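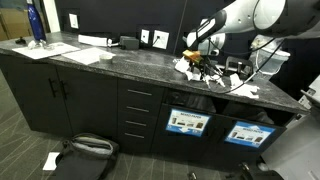
Session 2 – Clearing a worktop

I always start people on the counter, because it's where everything lands. Mine at home is the worst in Hitlow, so no judgement from me! Paper first. Loose sheets spread themselves out and hide things, and you can't see what you've got until they're stacked or binned. Then crumpled bits, then anything small. Tall bottles go last – I like them at the back, well clear of the sockets and switches.

A dark speckled top is a devil for hiding crumbs, so wipe it twice and look along it from the side.

For next time: do 2 metres of your own worktop, time yourself, and bring your Sornitz sheet (page 6) filled in. Pencil is fine.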